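From: Auður Ketilsson
To: Pletberg Textile Repair list
Date: August 3, 2019
Subject: Re: Mending wool at the elbows

Remigiusz Olszewski wrote:
> I have a grey jumper that has gone through at both elbows. The holes
> are small but the wool around them is thin for a fair distance. Do I
> darn the hole only, or the whole thin patch? Also, is it better to
> wash it before or after? I have been told both.

Darn the whole thin patch. If you stop at the edge of the hole, the new wool pulls on the weak stitches and you will have a ring of fresh holes by next winter. I go out until the fabric feels firm between finger and thumb, then another centimetre.

Wash before. Old wool shrinks back a bit when it is cleaned, and you want that done before you set your tension. I use a cool hand wash and dry it flat on a towel. Anything that goes in the machine goes in a zip bag on the wool cycle, never loose with jeans.

For colour, take the jumper into the shop and match it in daylight by the door. I did an entire cardigan in May under the kitchen light and the patch came out green.

The Yip darning wool is fine for 4 ply and heavier. For anything finer I split it. I paid $11 for three cards, which will do several pairs of elbows.

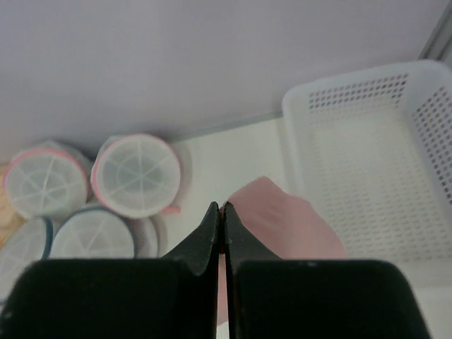 The pink cloth, and the mesh laundry bag: 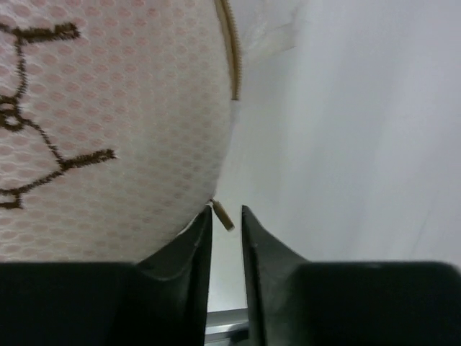

On needles, use a blunt one with a long eye. A sharp point splits the old yarn and you won't notice until you pull it through. Work the first set of threads in line with the ribs and leave a small loop at each turn for stretch.

If the elbows are really far gone, say so and I'll type up how I do a knitted patch.

Auður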